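# Skosberg Statements Corpus

Foreign ministry statements and the news reports that quote them, paired line by line.

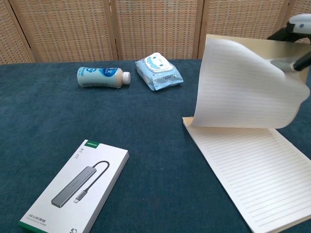

The corpus holds 600 pairs. One half of each pair is a sentence from an official statement on a protest, an election or a border dispute, and the other is the same sentence as it was printed in a news report. Quotations change on their way into print, mostly through translation and retyping, and the pairs are meant for people who study how. Annotators marked the kind of change and how much of it there was. The guidelines use household sentences as warm-ups before any political text, and the first is "The bottle is lying on its side with its cap on". A version that says "The bottle has been knocked over" gets the tag `added-cause`, the same tag used when "the crowd left the square" is printed as "the crowd was driven from the square".

## Files

- `pairs.tsv` – all 600 pairs, one per line
- `tags.tsv` – tags by pair number, with annotator initials
- `sources.tsv` – outlet type, country and language of the original
- `guidelines.md` – the annotation guide, third version

## Tags

| Tag | Pairs |
|---|---|
| `added-cause` | 115 |
| `meaning-reversed` | 141 |
| `name-error` | 161 |

The rest are tagged `unchanged` or `minor`. Each pair carries one main tag. Second tags are kept in a separate column and are not included in the table.

## Annotation

Rehema Laizer and Dennis Gachanja tagged every pair separately. Where they disagreed, Nassoro Mwakyusa made the final choice, and both earlier tags are kept in `tags.tsv`. Aldo Sanna wrote the guidelines and checked the Italian and French originals. Swahili originals were read by Kipchumba Nyanda.

## Known problems

- Spelling of personal names was checked against the original statement only. If the ministry misspelt a name, the corpus treats that spelling as correct.
- Social media posts are split into sentences by hand, and a few splits are debatable.
- Pairs from the Kerekes archive have no time of publication, so they can't be used to work out which outlet printed a line first.
- Reports that were later corrected appear in their first version. The `corrected` column is filled in only for outlets that publish a corrections page.

## Changes

The January release dropped the Morow subset, which had duplicate lines. Pair numbers were not reused, so older tag files still match.

## Use

Free for teaching and research. Please cite the corpus by its full name and give the release month. Corrections can be sent as a patch to `tags.tsv` – one pair per line, with the old tag left in place.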